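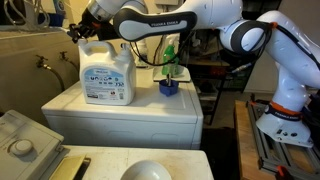 Ultan Phelan told me once that the worst part of buying a car is the four hours you spend in a chair waiting for someone to "go talk to the manager." I've stolen that line for pretty much every conversation I've had about Plemer, so it seems fair to let him have it first on this page too.

3 min read

About Plemer

Hi! I run Plemer, and I sell used cars. Small ones mostly, hatchbacks and little wagons, plus the odd pickup when a good one comes along (I have a weakness for pickups, my husband will confirm). We're on Doherty Street, next door to the tire place, and if you've reached the car wash you've gone too far.

I spent 14 years at a big new-car dealership before this. I liked the customers and I liked the cars, and I got very tired of the desk in between. So when the old muffler shop came up for rent one April I signed the lease, bought three hatchbacks at auction with my own savings, and parked them out front with the prices written on the windshields in marker. Two sold before I had a phone line!

We still write the price on the windshield. It's the price you pay, plus tax and title, and I don't haggle. Some folks hate that and go elsewhere, and I wish them well. There's no paint sealant package either, so please don't ask me for one, I wouldn't know where to buy it.

There are three of us now. I do the buying and most of the talking. Drew does the mechanical work, and he's turned down more cars than I can remember, including a gorgeous green wagon I'm still a little sore about. Marcy handles titles, plates and loan paperwork, and she's the one who'll call you back.

Every car gets a road test, a brake and suspension check, and a written list of what we fixed and what we left alone. That list goes in the glove box. If there's a scratch on the bumper or the rear speaker buzzes, it's on there. You're also welcome to take the car to your own mechanic before you decide, just bring your license and have it back by closing.

We do buy cars, even if you're not buying one of ours. Bring the title and both keys if you have them. A stack of old service receipts helps a lot, I love a stack of receipts.

Come by any time after nine. The coffee's decent and the dog in the office is friendly, though she will want part of your sandwich.

3 comments
14 shares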